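My neighbour's bicycle and the new online crime form

12 May 2020

I promised Jinfeng Cao I would write up what happened with her bicycle, partly for her and partly for anyone else in Hokeck who has been wondering whether the new online reporting form is any good (the short answer is yes, mostly, with a cup of tea beside you).

The old way was a walk to the station on Liang Road, a number from the machine and a long sit on those orange chairs. I reported a stolen purse there once, the August we moved in, and came home with a lovely chat behind me and a very sore back! The counter is shut for now, so the form it had to be.

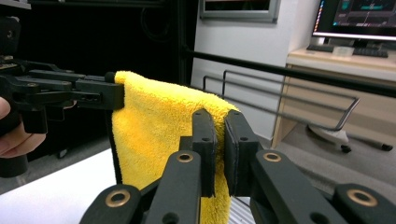 The form asks first for the frame number, and of course Jinfeng had never written hers down. We found it in the end on the receipt from Wando Cycles, which she keeps in a biscuit tin with everything else she owns on paper. Then came a box for "distinguishing features", and we went round and round on that one, with me reading the questions down the phone. You want to be plain, I think. If it were a fluffy yellow towel with a dark edge, I would put exactly that, and so for the bicycle we put green, a 1972 model, bell missing, brown saddle with a split in it. The page allows 800 characters and we used nearly all of them.

A reference number arrived the same evening, and two days later an officer called Ximeng Meng rang her up, very kind and not at all rushed, to go over the times again. No bicycle yet. Jinfeng is borrowing mine for the shops in the meantime, and I have finally copied my own frame number into the back of the address book.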